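ギャラリー:手持ちグリッパで教示、7月ぶん

更新おそくなりました。Miritzの作業部屋から。キャプションは走り書き、あとで直すかも。

今月やってたのは「手で見せる」ほうの教示。遠隔操作(Jostix側)は来月まとめます。手持ちのグリッパを人が握って、つかむ、持ち上げる、置く。それを録って、そのまま学習に回す。手順書なし、口で説明するより早い。

軌跡は今のところ698本。目標2497本。遠い。1本が短いので数は出るけど、途中で迷った手の動きも全部残るのがつらい。迷ったやつは消さずに別フォルダへ。前に消して後悔したので。

課題は筒もの。硬いものは先月だいたい終わり、今は表面がやわらかそうな白い筒。両側からはさむだけ、のはずが、力の入れ方が人によってぜんぜん違う。午前の組と午後の組でデータのくせが違うのもそのせいかと。

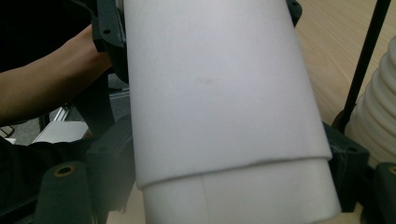 白い筒、左右からはさんだところ。指の先に真鍮色のインサート。奥の白い蛇腹っぽいのは今回の対象外。

Mireille Costeからは、迷った軌跡を別フォルダに分けるのはいいが、学習のときに少しだけ混ぜたほうが立て直しを覚えるのではないか、きれいな手本ばかり200本見せたモデルは一度ずれると戻ってこなかった、とのコメント。遠隔操作のほうは遅れが入るぶん迷いも多いはずで、先に両方の割合を決めておかないと比べようがない、とも。

たしかに。割合、決めてませんでした。まず手持ちだけで混ぜたのと混ぜないのを両方回してみます。結果はCondoriのほうのページに載せる予定。

メモ、次回まで:
・握りはじめの合図を統一(いま人によってバラバラ)
・指を開ききってから録画を止める。閉じたまま終わってるのが何本もあり
・持ちかえは一旦なし。やりたい人は別課題で
・ファイル名に午前/午後を入れる。忘れがちちなので入力欄を作る
・2183番から先は新しい設定で録る。古いのと混ぜないこと

Cilldaleに送るぶんは夕方6時までに共有フォルダへ。遅れる人はひとこと下さい。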